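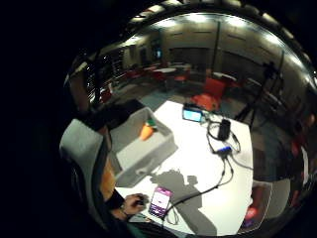
Compte rendu de la réunion du 2026-09-22

Objet : retour sur la démonstration de tri assisté proposée par la société Olbridge
Présents : les représentants du personnel de l'atelier, le service logistique, les achats, la direction du site de Ruawai
Excusé : le service qualité
Rédaction : secrétariat de séance

1. Approbation du compte rendu précédent

Adopté sans modification. Le service logistique rappelle que la question de l'éclairage du quai, soulevée en février, reste sans réponse. Reportée au point 5.

2. Ce qui a été vu chez Olbridge

La délégation s'est rendue sur place la semaine dernière. Le programme annonçait « une cellule de tri polyvalente, apprise par l'exemple ». Ce qui a été montré est plus modeste : des objets jouets, une table blanche, un bac, des câbles, et une personne qui tient la pince à la main pour enregistrer des gestes. Le robot qui doit reproduire ces gestes, nommé Nisar dans la brochure, n'a été présenté qu'en vidéo. Les achats regrettent que ce point n'ait pas été précisé dans l'invitation – le déplacement a occupé une journée entière.

Olbridge indique qu'il faut 400 enregistrements pour une tâche simple et que l'équipe en possède à ce jour 203. La logistique a demandé ce qu'on appelle une tâche simple. Réponse : prendre un objet et le déposer dans un contenant. Il a été demandé ensuite ce qui se passe lorsque le contenant change de taille ou de place. Réponse : de nouveaux enregistrements, en nombre non précisé.
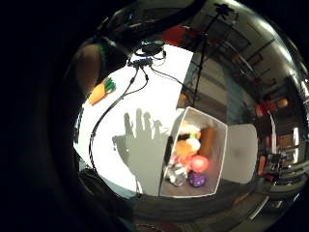 Les représentants du personnel font remarquer qu'une carotte jouet ne pèse pas le poids d'un carton de visserie et que nos bacs arrivent rarement bien rangés. La direction estime que la méthode mérite d'être suivie, même si elle n'est pas prête. Les avis divergent et le compte rendu en prend acte.

3. Comparaison avec l'offre Bido

Bido propose une ligne classique à convoyeur, sans apprentissage. Moins souple, plus encombrante, mais on peut la voir fonctionner chez un client. Délai annoncé : 21 semaines. Olbridge ne donne pas de délai. Les achats notent que les deux devis ne couvrent pas les mêmes prestations et ne peuvent pas être mis côte à côte en l'état (la formation manque chez l'un, la maintenance chez l'autre).

4. Décisions

Aucun engagement avec Olbridge à ce stade.
Les achats demandent par écrit un taux de réussite mesuré sur nos propres pièces, avec le nombre d'essais et le nombre d'échecs.
La logistique prépare un lot de 45 références, y compris les sachets souples et les pièces grasses, que le fournisseur devra traiter devant nous, robot en marche.
Les représentants du personnel demandent à être informés avant tout enregistrement de gestes dans l'atelier. Accord de la direction, qui précisera par note qui conserve ces enregistrements et pour combien de temps.

5. Questions diverses

Éclairage du quai : un devis est attendu, la direction relance.
Vestiaires : la serrure du local du fond est à remplacer.
La participation à la deuxième journée portes ouvertes d'Olbridge n'est pas retenue tant que les réponses du point 4 ne sont pas reçues.

Prochaine réunion : date à fixer à réception de ces réponses. Séance levée à midi.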